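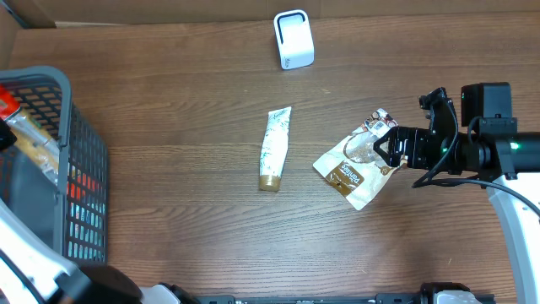
What is the difference between isolation and quarantine?

Isolation separates people who are known to be infected from those who are not. Quarantine restricts the movement of people who have been exposed and may or may not become ill.

The two terms are often exchanged in everyday speech, but they rest on different legal tests in most jurisdictions and call for different staffing. This chapter treats quarantine only. Isolation is covered with hospital infection control in the next chapter.
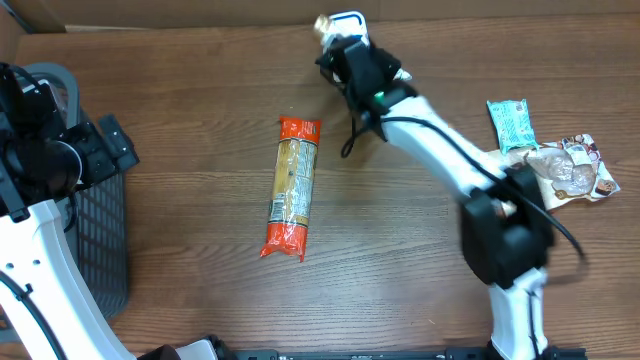 Chapter 7 | Reading time: 16 minutes

Quarantine in the Community

The length of a quarantine period is set from the incubation period of the disease, meaning the interval between exposure and the first symptoms. Incubation varies from person to person, so a health department works with a distribution and chooses a cutoff. A late cutoff catches nearly all cases and keeps many healthy people at home. An early cutoff reduces that burden and accepts that a few cases will be released before symptoms appear.

The Flurthorpe measles response is used throughout the chapter. The town's health office placed 40 households under quarantine in March after exposures at a single school. Records from the neighboring district of Dogar, which relied on daily symptom checks alone, are used for comparison. 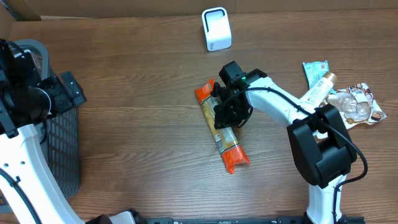 7.1 Counting the Days

Day 0 is the day of last exposure. A person exposed more than once is counted from the most recent contact. In a shared household this rule can extend quarantine well past the original date, as each new case restarts the count for susceptible members who cannot keep apart from the patient.

Two errors recur in case files. The first is counting from the date of the interview. The second is applying the date of the index case to every contact, including those who met the patient only once.
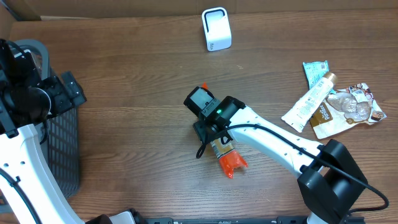

Both errors shift the release date, and in opposite directions. In Flurthorpe, staff entered exposure dates by hand until the office adopted the Saltov form, which has a separate line for each contact event. The form does not calculate the release date. It requires the interviewer to write down the last exposure before any other field is completed, and a supervisor initials the entry the same day.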